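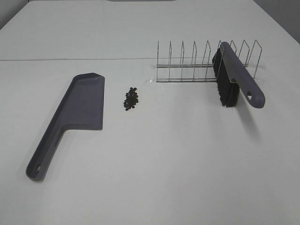

Dustpan, beans (or whatever we're calling them), dish rack, brush. Thread on small spills, because I have become very keen on this subject!

1/ So many of you asked about the sweeping-up corner after my April post on jars. I said I'd write it up properly and then did nothing, sorry. Tea's made, it's half past nine at night, let's go.

2/ Background for new people: I decant dry goods. Lentils, rice, peppercorns, black beans, seeds for the windowsill. I love doing it and I'm clumsy, so every session ends with a little heap of something that needs to go somewhere. I used to chase it with the side of my hand and a bit of kitchen roll. Half of it went on the floor. I found a chickpea in a slipper once.

3/ Then I went to stay with my friend Maj-Britt Bråten in Lurnness. She keeps a dustpan and hand brush that ONLY ever touch the worktop. Never the floor, never the step, never the cat's corner. They live in the kitchen with the clean things and get washed with the clean things. I was smitten. I came home and bought a set that week.

4/ The rule, then: table set and floor set are different sets, and they must look different. My table pan is that greyish purple. The floor one is bright green and lives by the back door. You will never mix them up, even half asleep at six in the morning with porridge oats everywhere.

5/ Now pans! I have opinions! What you want is a thin, flat front lip. If the lip is thick, little round things hit it and bounce back at you. Before you buy one, put it down on the shop shelf and get your eye level with it. If you can see daylight under the edge, put it back.

6/ You also want a decent wall at the back. Beans travel. Give them a good push with the brush and they'll go straight up a shallow pan and over the top (ask me how I know).

7/ And a hole in the end of the handle for hanging. Mine has one and I'd never go back. A dustpan lying in a drawer takes up the whole drawer. On a hook it takes up nothing.

8/ Technique, such as it is. Gather first, sweep second. Use the brush in short strokes from the outside in until you've got one tight pile, and only then bring the pan up to it. I used to start with the pan down and go at the spill from one side, and all I did was spread it about.

9/ Get the strays before you go for the pile. There are always a few sitting just off to the side, looking innocent.

10/ Pale table, dark beans: lovely, you can see every last one. White rice on a white table is misery. For rice I run my palm over the surface afterwards, quite slowly, and I always find more. Sinéad Mac Mathúna replied to me last time to say she does her rice on a dark tea towel and just lifts the corners. Genius. I've copied her ever since.

11/ Can you put them back in the jar? If the table was clean and the pan was clean, I do! Beans get rinsed before cooking anyway. Seeds for sowing, definitely. Anything ground or sticky goes in the compost. If you feel differently, that's fine, your kitchen.

12/ Washing the set. Warm water, a drop of washing-up liquid, shake the brush hard into the sink. Don't leave the brush lying flat in a puddle or the bristles go funny and start to smell.

13/ Which brings me to the dish rack, my favourite bit. It's the plain wire kind, a row of upright loops for plates. It turns out to be a brilliant place to lean a brush, as the air gets all round it. By morning it's ready to hang up.

14/ I like that style of rack far more than the big two-storey one I had before. You can pick it up with one hand and wipe where it stood. The old one had a tray I could never get properly clean, and I did not miss it for a single minute after it went to the charity shop.

15/ Somebody will ask about little handheld vacuums. I had one for 3 months. Fine on crumbs, but it roared, it needed charging whenever I wanted it, and the beans rattled about inside like hail. Brush and pan, thank you.

16/ Small people LOVE this job, by the way. My nephew is 4 and will happily sweep up lentils for as long as I'm willing to spill them. He calls it "parking the beans". Great for a rainy afternoon, and he's getting properly good at the gather-first part.

17/ Next up, if anyone wants it: labels. I've tried chalk pens, masking tape and a label maker that only seems to print in capitals, and I have a clear favourite. I also want to talk about funnels. There's a wide-necked one that has halved my spills, which is a bit of a shame now that I enjoy the sweeping so much.

18/ Tell me what your worktop set looks like! Colours especially. And if you've found a brush with really soft bristles that still shifts peppercorns, please, please say which one.

4 min read

Contact | © Cestow Kitchen Notes | Back to top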